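This site uses cookies to measure traffic and remember your settings. Accept all | Manage preferences

Gekska resets two-arm kitchen cell after mount replacement

5 February 2020
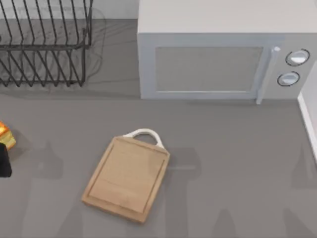
Simulated counter in the Ristoneck cell, seen from overhead, with the dish rack, microwave and cutting board in place.

Gekska has returned its Ristoneck kitchen cell to service at Dodanholm following a replacement of the left arm mount and a full reset of the simulated counter that the cell's motion programs are checked against. The cell was out of use for six days.

Ristoneck is a fixed two-arm cell built over a kitchen counter. Every program is run first on a rendered copy of the counter and is released to the physical arms only when it clears there. The copy holds the same main items as the real cell, among them a wire dish rack, a white microwave and a wooden cutting board with a groove around its surface. It is maintained in Hồ, the company's in-house layout tool, and the two are supposed to agree on the position of each item and of both arm bases.

They had stopped agreeing. During a routine check in the second week of January the left arm reached its reference point low and slightly toward the wall. Technicians repeated the check with the arm warm and again after a night switched off, and got the same error both times. The joint encoders tested good. The fault was traced to the mount, where two of the bolt holes had worn oval and the plate could shift under a side load.

"We had been correcting it in software since August without knowing what we were correcting," said Joelle Dabbas, who is responsible for the cell. "Each monthly calibration absorbed a bit of the movement. The log looks fine if you read one entry. You have to plot them to see the drift."

The old plate was cut out and a thicker one fitted with dowel pins at opposite corners. The pins take the side load and the bolts now only clamp. The right mount was inspected and left alone apart from new washers. Both arms were then leveled against the counter surface and their base positions measured with a touch probe from a datum block screwed to the bench.

The new base position was entered in Hồ, and at that point the old corrections had to come out. Some were held in the arm controller and were cleared in one step. Others had been written into the simulated counter itself, where earlier operators had nudged items to make programs line up. The microwave had been rotated by a small amount, and the dish rack had been moved away from the wall. Both were put back to measured positions.

The microwave took the most work. Its handle stands out from the door, and a gripper has to close on it without touching the door face. The collision shape used in the old file was a plain box with the handle left off, so a program could pass in simulation and still brush the handle on the bench. The new shape includes the handle as a separate body. The two dials on the control panel have also been given their own outlines, although no current program turns them.

The dish rack is still handled in a simplified way. Its wire loops are drawn in full in the rendered view, but the collision check treats each loop as a thin flat plate. Dabbas said the plates are slightly wider than the wires and make the check stricter than it needs to be, and that a finer model slowed the planner too much to be worth keeping.

Lighting in the simulated cell was adjusted at the same time. The lamps in the old file were small and hard, and the arms threw sharp black shadows over the counter that the vision software sometimes read as objects. The present setup gives soft shadows only a little darker than the gray surface. They still fall across the lower half of the counter when the arms are parked outside the overhead view, and the vision software is now tested with them there.

After the reset, the full library of 1,136 stored motions was replayed in simulation. Of these, 34 failed. Most of the failures were approaches to the microwave handle that had depended on the missing collision shape. The rest were cutting board moves in which the gripper came down on the board's white looped handle at too shallow an angle. The handle moves have been rewritten with a longer straight approach. The board moves are held back until the wrist angle limits have been reviewed, and the operators have been told to place and remove the board by hand.

A set of motions was then run on the physical cell at reduced speed, starting with the left arm alone. The left arm now repeats its reference point within the limit set in the cell's manual. Full speed was restored after both arms had completed the set together.

The maintenance schedule has been changed in three places. Mount bolts are to be checked with a torque wrench at each monthly calibration, with the reading written down even when no adjustment is made. Calibration offsets are to be plotted against all earlier values before a new one is accepted. Items in the simulated counter may no longer be moved by operators; a position change needs a fresh probe measurement and a note in the Hồ file. The company puts the added work at 30 minutes per calibration.

"If a program misses, the first thing to measure is the arm," Dabbas said. "Moving the microwave in the file is quick, and then you have two errors to find."

The worn plate has been kept for measurement. Gekska has a second cell of the same design on order for Dodanholm, and its mounts will be drilled for dowel pins before delivery. The drawings for the new plate carry the revision letter C and replace the earlier set, which should not be used for spares.

Get our automation news by email. Enter your address to subscribe. You can unsubscribe at any time.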